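Ticket 3113
Product: Kandmont wallpaper panels, strawberry pattern
Opened by: Marjatta Seppälä
Date: December 17, 2024
Status: Closed
Priority: Normal

Customer message:

I ordered more of the strawberry wallpaper through your web shop and the order page keeps giving me the wrong total. I need 2 extra panels in the same pattern as the ones I already have. When I put them in the cart the price is right. When I enter the delivery address it changes to the price for a full room set. I tried it on my laptop and on my phone.
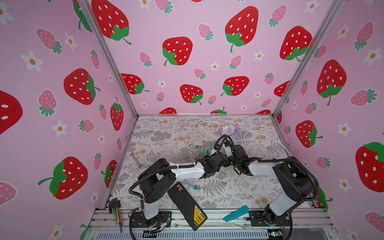
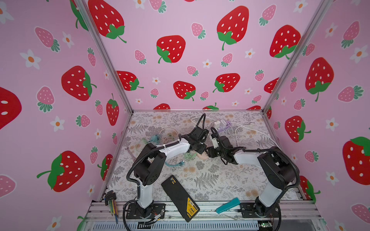

Attachments 1 and 2: strawberry pattern on pink, both photos.

Reply from support:

Thank you for the photos. The pattern is still in stock. Please send the order reference from the top of the cart page and the name of the delivery company you picked. Please don't pay yet.

Customer message:

Reference is 2341. I picked Cesport because it was the only one listed for my address. In April I had a choice of Cesport or pickup from the Kasthorpe store, and pickup is gone now.

Reply from support:

We can see cart 2341. The quantity is correct on our side up to the address step. Please try the following and tell us where the total changes:

1. Sign out of your account.
2. Empty the cart and close all shop tabs.
3. Open the shop again and add the panels as a guest.
4. Enter the postal code only, then wait for the total to refresh.
5. Enter the street address.

Customer message:

Did all of it. As a guest the total stays right through step 5. I signed back in with the panels still in the cart and it jumped again, before I typed anything. So it's the account and not the address. My saved address fills in by itself when I'm signed in, so I had those mixed up.

Internal note:

Reproduced with a copy of the account. The customer has an old Rautiainen trade profile attached from before the shops were merged. That profile has a minimum order of 140 on wall coverings, and the cart swaps single panels for the set to reach it. Pickup is also hidden for trade profiles – same cause. Removed the profile and cleared the saved cart.

Reply from support:

An old trade setting on your account was changing the order. We have removed it. Please sign in, add the panels again and check the total. Pickup at Kasthorpe should be listed again as well.

Customer message:

Total is right now and pickup is back. I ordered with pickup. Will the new panels be from the same print run? The pink on my last reorder was slightly different from the first batch.

Reply from support:

We can't promise the same run. The batch code is on the label on each roll end – if you still have an old label, give the code to the store and they will compare before handing the order over.

Customer message:

Found one label. Will bring it. You can close this.

Resolution: Trade profile removed from account. Order placed by customer. No refund needed.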